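Josville Chamber Orchestra Heads to the Coast for Its Clirnside Concerts

24 April 2024

The Josville Chamber Orchestra is packing its trunks for Clirnside, where it will play two nights in the old Corn Hall and give the first performance of a new piece for strings and solo horn by the orchestra's own principal horn, Roxana Mocanu. Both programs open with Mendelssohn's Hebrides Overture, and the second half is given over to Dvořák's Symphony No. 8, a piece these players have been itching to get back to for years.

Mocanu's piece is called Sandura, and it runs 40 minutes without a break. That's a long stretch for any horn player, and she wrote it for herself! "I kept adding rests for the soloist and then taking them out again, because I missed the sound," she said after last week's rehearsal. The opening is all low strings, very soft, with the horn coming in from the back of the hall and working its way forward over the first few pages. The slow section in the middle has one of the loveliest viola tunes you're likely to hear this year (the violas have been insufferable about it), and the finale is fast, bright and full of off-beat accents that had the cellos laughing out loud the first time they read it through. 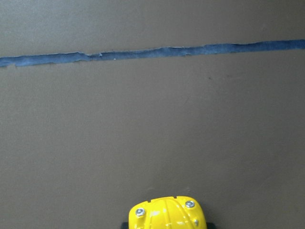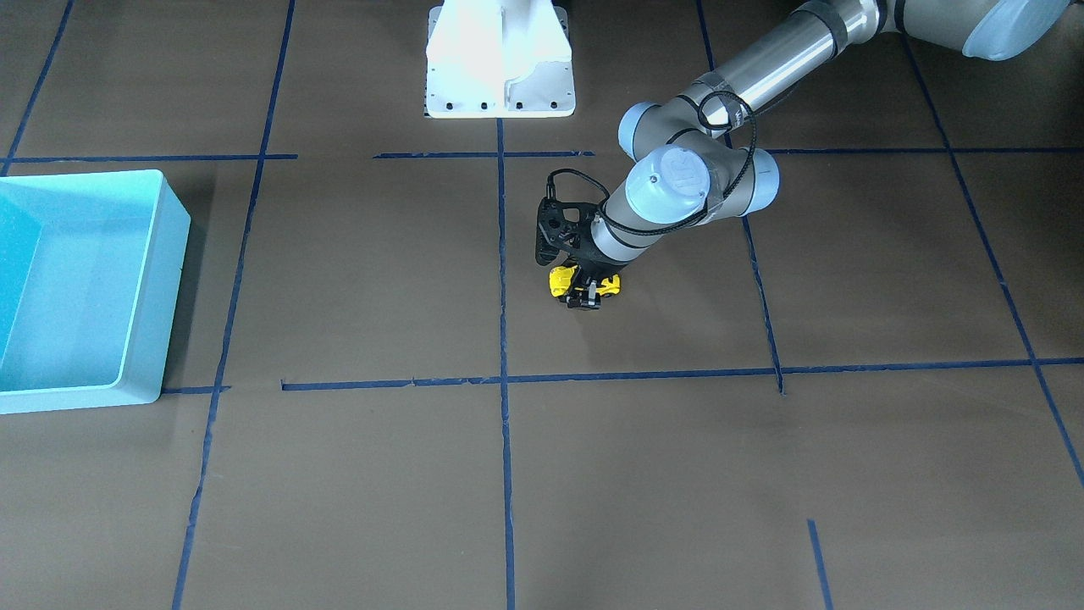 Getting 40 players to fit on the Corn Hall stage has been its own adventure. The platform was built for speeches and small bands, so the orchestra has been trying out seating plans at home, moving the double basses to the left, then to the right, then behind the horns. Each stand will have its own spot, with a clear lane kept open for the soloist's walk from the back of the room. The current plan puts the second violins opposite the firsts, which does wonders for the Dvořák, where the two sections toss phrases back and forth.

The Corn Hall seats 774 when the balcony is open, and it will be open both nights. The sound up there is a real treat. The ceiling is high and curved, and the woodwinds in particular seem to float right up to you. Anyone who heard the Brahms serenade there in January will remember the clarinets in the slow movement, with the rain going on outside and not a cough in the house.

The orchestra's string players will also spend an afternoon with students from the Bisht School of Music, who are bringing a side-by-side orchestra of 80 for an open rehearsal of the Dvořák finale. It will be loud and it will be wonderful. The students have already had their parts for several weeks, and word is that the trumpets have the opening fanfare down cold. The public is welcome to come and listen, and there's no charge for the open rehearsal.

Doors open an hour before each concert, and Mocanu will give a short talk from the stage beforehand, with a few bars of Sandura played live so that listeners can catch the main tunes ahead of time. She'll have her old hand horn along too, for anyone curious about how players managed before valves. Tickets are on sale at the Corn Hall box office and at the orchestra's office in Josville. Balcony seats are unreserved, so come early if you want the front row.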